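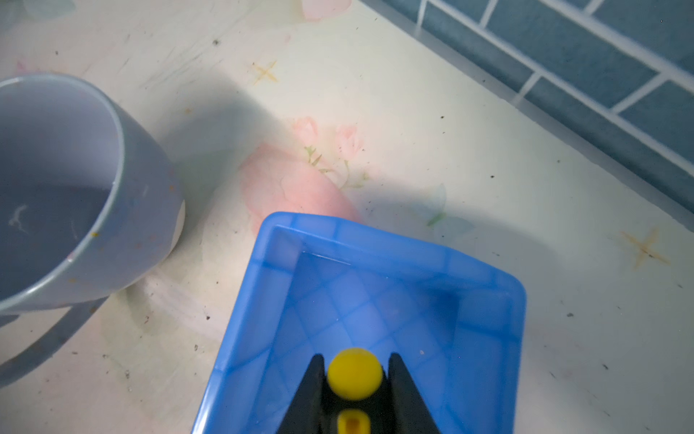 Workshop and kitchenette walk-through, Gistholm unit, Fri 18 October

Exits — clear. Rear door sticks, needs planing.
Extinguishers x 3. Tags current to March. OK.
First aid kit: low on bandaids, no saline. Reorder from Barta.
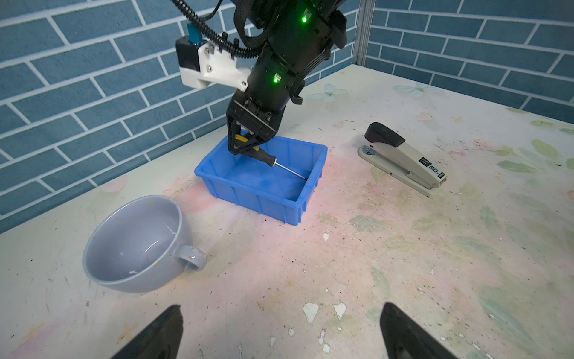
Screwdriver, blue tray.

Power boards: one daisy-chained behind the fridge. FAIL, fix before Monday.
Test tags on Aker heater missing — out of service til done.

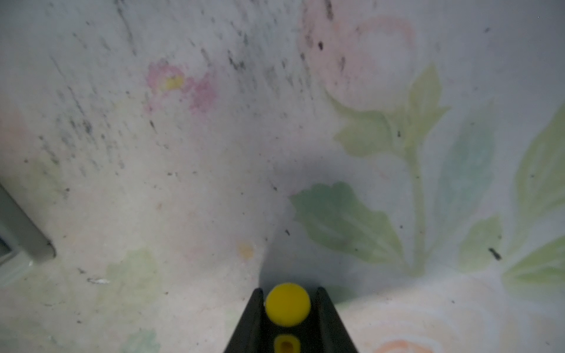 Hot water at sink 3 — tap drips, washer only. Meter reads 3,733.
Emergency light over the stairs flickering, told the landlord agian.

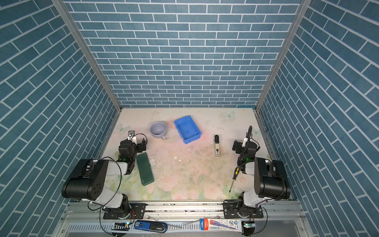

Bins not emptied. Rubbish run due.
Reinspect in 7 days, fails only.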